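Visit report: Danness refurbishing plant, 16 July 2024

Attending: Ruoxi Pan and the author. Host: Fengying Feng, process lead.

## Purpose

We buy reconditioned office desktops for two sites and had not seen where they are prepared. The visit covered intake, data erasure, testing and grading. Pricing was left out at the host's request and will be handled by email.

## Intake

Pallets arrive at the north dock and are weighed before the wrap is cut. Each unit gets a barcode label on the side panel and a line in Skillo, the stock system. The label stays on until shipping. Danness received 3,948 desktops in the last quarter, of which 3,478 were passed on to testing. The rest went to parts recovery, mostly for bent cases, missing power supplies or boards below the minimum generation.

The minimum is set by operating system support. Feng said the cutoff moves once a year and that the stock bought just before a move is the hardest to sell. They now stop buying the oldest generation two months ahead.

## Erasure

Drives are wiped in the machine when possible. The unit boots over the network, the drive serial number is read, and the wipe log is tied to the barcode. Spinning drives get one overwrite pass and a sampled read check. Solid state drives get the built-in erase command followed by the same read check. Any drive that returns an error is pulled, logged and shredded on site.

Pan asked how a log is matched when a machine holds two drives. Each drive has its own record under the same barcode, and the unit can't leave the station until both are closed. We were shown one such record on screen. The time stamps were in local time without an offset, which our auditors have objected to before – I've noted it as a question for the contract.

## Testing

Cases are opened and blown out in a booth with an extractor. The coin cell is replaced on every unit regardless of voltage. Thermal paste is replaced only if the processor exceeds the limit in the load test, a choice I would have expected to go the other way. Feng's reasoning is that taking off a cooler that works adds handling damage, and the socket is the costliest thing on the board to repair.

The load test runs for 5 hours. Memory is tested first, then processor and graphics together. Fan speed and temperature are stored every minute. Failed memory is swapped from the parts store and the full run is repeated.

The test room holds racks from Dakeck with power metering on each shelf. It was warm and loud, and ear protection was handed out at the door.

## Grading and packing

Grades A to C are cosmetic only. Grade C may have scratches through the paint on any face. Our last order was grade B, and the samples on the grading bench matched what we had received. Cartons are single wall with molded pulp ends. Pan pointed out that two of our earlier units came with crushed corners; Feng took the order numbers. Freight is handled by Du, and claims have to be filed with them within the period printed on the delivery note.

## Parts store

Recovered parts are held in antistatic bins by type. There were 1,776 memory modules on the stock sheet. Graphics cards are kept only if they fit the small desktop cases, so most of the shelf is compact models. Power supplies with a damaged cord inlet are scrapped.

## Open points

- Time zone in the erasure logs
- Carton strength for mixed pallets
- Whether load test data can be supplied per unit

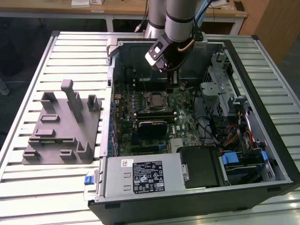 Is the thermal paste renewed on every desktop before it ships?

Only on units whose processor goes over the temperature limit in the load test. The others keep their original paste.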